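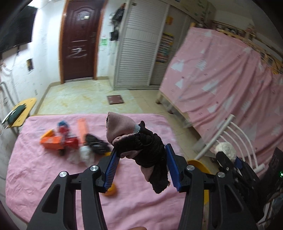 FOR IMMEDIATE RELEASE

Nostwood puts out version 2 of the Hudus care routine, plus a $90 pad and pivot kit

PRANDAU, May. Hi, I'm Kanyarat Panyasiri, and I run the repair bench at Nostwood. Normally Sylvain Rolland writes these announcements and I get quoted in the fourth paragraph saying something I never said. This time he handed me the whole thing, so you're getting it from the person who cleans the lint out!

The news is that version 2 of our care routine for the Hudus hand-held gripper is out today and free for anyone who owns one. A new service kit goes on sale with it. It has a fresh pair of blue ribbed pads, a full set of pivot screws, the small driver that fits them, and a brush. It costs $90 and it fits every Hudus we've ever shipped, including the early ones with the stiff grip.

If you record hand-held demonstrations for robot training, you know the job. Someone holds a Hudus in each hand and picks up socks and shirts and soft toys all afternoon, in an ordinary home, while the cameras run. The gripper isn't complicated. It's a linkage that opens out into a V and closes on whatever's between the pads. But it gets opened and closed all day long, on fabric, and fabric sheds. Most of what I see on my bench is fluff.

Where the new routine came from

Before rewriting anything I went through our repair log, all 348 tickets in it. I'd been carrying around a theory that people were dropping them (people do drop them, I've dropped them), but the tickets told a duller story. Pads packed with fibers came up more than anything else. After that it was pivot screws that had been overtightened by somebody trying to be careful. Broken arms were way down the list.

So the old routine had its priorities in a funny order. It opened with a long section on checking the arms for cracks and put the pads on the last page, where I suspect very few people ever arrived. Version 2 starts at the pads.

What the routine asks you to do

Before you start recording, open the gripper all the way and let it close slowly. Do it again and watch both sides. They should move together and meet flat. If one side gets there first, stop and look at the pivots on the slow side. There are four screws showing on the front, two on each side, and the slow side nearly always has one that's too tight or one with thread wound around it.

To set a pivot, back the screw off until the joint swings freely, then turn it in until you just feel drag, then back it off a hair. That's it. Please don't go past the drag. I know it feels better when it's snug, and I've read a lot of tickets from people who thought so too. Do the same on the matching joint across from it, even if that one seemed fine.

For the pads, use the brush dry, along the ribs and never across them. Knit fabric is the worst offender, and anything with a raw or frayed end will leave bits down in the grooves. If brushing doesn't lift it, take the pad off and rinse it in plain lukewarm water. Let it dry completely on a towel before it goes back on. No alcohol, no dish soap, no hair dryer. Sylvain would like me to add that the dishwasher is also out. He has his reasons.

Change both pads together. A new pad opposite an old one will pull cloth to one side when you close on it, and you'll spend an afternoon wondering why your folds come out crooked. The kit is packed in pairs for exactly this, and we've stopped selling pads singly.

We suggest new pads every 100 hours of recording. If you mostly handle hard things like blocks or bottles you can stretch that. If you mostly handle laundry, I wouldn't.

The camera gets its own page now, which it never had. Wipe the lens with a clean cloth before each run, check that the mount hasn't turned, and make sure both pads show up in the view at about the same height when the gripper's wide open. A mount that has slipped a little is very hard to spot in your hand and very easy to spot on the screen, so check it there. If you use two grippers, check them both, and keep them labeled left and right. Swapping them halfway through a run will give whoever works with your data a bad morning.

A word about the place you record in, too. Homes are full of soft stuff! Loose threads on bedspreads and tablecloths find their way into the joints whenever the gripper drags along the surface. I'm not going to tell anybody to clear out their house. Just give the joints a look when you change from one pile of things to the next.

Say hello to Vlad

The other new thing is Vlad, our bench stand. It started out as a clamp I bolted to my own table so I could work on a Hudus with both hands free, and it has been called Vlad ever since, for reasons lost to history. It holds the gripper upright with the arms open, so you can reach the front screws without gripping the thing between your knees. I've been asked for one often enough that we're making a small batch. Vlad isn't part of the kit. You can borrow one from us if you're within driving distance of Prandau, and we'll have them for sale once I'm happy with the base, which still wobbles on an uneven table.

"I was skeptical about the stand," says Sylvain Rolland, who looks after customers at Nostwood. "Then I tried to change a pad on my lap in the back of a van and lost a screw down the seat. I use Vlad now."

If yours needs more than a kit

Send it in. Write to the repair bench first and tell me what it's doing, and if you can, tell me what you were picking up when it started doing it. That helps far more than the serial number. Please don't take the linkage apart before mailing it. I'd much rather get a gripper that sticks than a bag of parts and an apology (I keep the apologies, some of them are lovely).

Bent arms and cracked joints are still bench jobs, and the kit won't help with those. Same with anything involving the camera cable. Pads, screws and cleaning you can do at home with the new routine open beside you. Set a towel down first so the screws don't roll.

Getting the routine and the kit

The version 2 routine is on the Hudus support page, in a printable form that fits on both sides of one sheet, with the camera page separate. Owners who bought from us directly will get a copy by email this month. The kit is in stock now and ships from Prandau. Groups running a lot of grippers can ask Sylvain about ordering in bulk.

About Nostwood

Nostwood makes and repairs hand-held grippers for people who record manipulation data. We work out of Prandau, and the repair bench is in the same building as the people who design the parts, so complaints travel fast.

Media contact: Sylvain Rolland, Nostwood
Repair questions: Kanyarat Panyasiri, Hudus repair bench, Nostwood, mornings are best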